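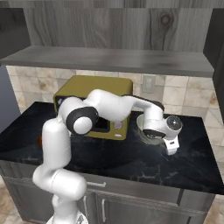

October
Reviewed by Xuelian Liang

Teuber Kitchen Practice Kit, second edition

The Teuber kit is a set of written rules for laboratories that test robot arms in simulated kitchens. It consists of a handbook, a library of 693 scene checks, and a short program that applies them. Our office used it over one term, on counter and cabinet scenes built by Chunhua Peng's group at Skolance.

The handbook is the strongest part. Its 13 chapters are plainly written and may be read in any order. Chapter 4, on approach and clearance, requires a team to state the smallest permitted gap between the gripper and any dish before a trial is run. It also requires that contact with an appliance be logged even when the task is completed. Two of our teams had been discarding such contacts, and both have changed their procedure.

The chapter on reporting is equally firm. Results from simulation must be labeled as such in every table, and failed trials may not be removed without a written note. We would recommend this chapter to laboratories that do not intend to use the rest.

The scene checks are less even. Those for bowls and drawer handles worked as described. Those for microwave doors assume a hinge on the left, and the setting cannot be changed without editing the file by hand. A full pass over our 1,262 stored trials took up to 2 hours, and the program gives no sign of progress while it runs. The earlier Zuvgate checklist was slower to apply but easier to correct.

The license covers one site. Support is handled by Stasteck, which answered our questions clearly and sent a corrected index for chapter 9.

Recommended for groups with a staff member able to maintain the check files. Smaller groups should request the handbook alone.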